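Altance Two-Arm Bench: Demonstration Visits

Home > Equipment > Benches > Altance Two-Arm Bench

Altance is a table-height bench fitted with two grey arms and two black five-fingered hands. It is supplied by Sorano for teaching labs, packing trials and kitchen handling work. The bench can be seen running at our Urkero site before you order.

Page updated 4/14/19

What is supplied
Two arms with wrists and hands
Bench frame and white top
Control cabinet with 5 m cable
Simulator licence for 2 users
Wall bracket for the stop button

The arms are mounted on the near side of the bench and reach forward over the top. Either one can be run alone. The cabinet needs a single mains socket and should stand where the operator can reach it without leaning across the bench.

What you will see on a visit

A demonstration lasts two hours. The first part is given on screen in the simulator, using the same control software as the bench. The table is laid with ordinary kitchen things: a plate, a chopping board and an open woven crate. You can ask for a task to be stopped at any point and run again with different settings.

Handling fruit is the task most visitors ask for. The right hand closes its fingers round a banana over the oval plate, and the left hand stays open and upright on its own side of the table.
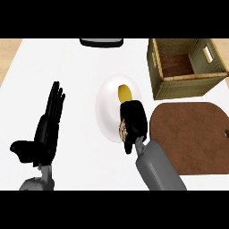 Moving to the bench

After the simulator you go through to the bench itself. Visitors may bring items of their own to try, up to the size of a loaf tin. Please send us a list beforehand. Glass and sharp tools are not accepted.

Grip force and closing speed are set separately for each hand. The operator will change both while you watch, and the settings used are sent to you afterwards with the log file.

Booking

Visits run all year except October, when the site is closed for servicing. We take groups of up to five. Quote part number 252 when you write, and say if you also want to see the Fuchs rail mount, as it is kept in a separate room.

Parking is at the rear of the building. Flat, closed shoes must be worn in the bench area.

Related items
Fuchs rail mount
Spare finger set
Bench cover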